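### 4.2 Sorting as a household habit

Most of the literature on household sorting assumes that people sort things because they want to find them again. Our diary entries suggest a less flattering motive. Of the 200 households that kept a diary for the Ernance study, 40 described sorting a drawer mainly to put off some other job, usually one with a deadline. Several of these drawers were sorted again the following week, and two of them were sorted on the night before a tax return was due.

We coded each entry with the Juledico scheme, which separates "sorting by kind" from "sorting by where it happened to land." The second category was meant as a leftover. It filled up so fast in October that we had to split it, and the half we named "temporary" contains items that had been there for years. Fig. 2 shows the plainest form of container in the scheme, the open tray.

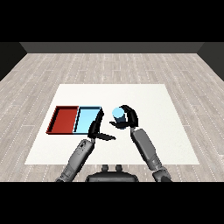
**Fig. 2.** Shallow rectangular trays, side by side on a white mat (rendered view).

Open trays did worse than we expected. Bashir, the smaller of our two sites, gave them to every household and asked only that keys go in one and mail in the other. By the end of the diary period the keys were mostly with the mail, and the mail was on the stairs. Lidded boxes kept their contents apart for longer, though the diaries hint that this was because the lids were never opened.

Whether labels would have helped is taken up in Section 5. The short answer is that people read them once.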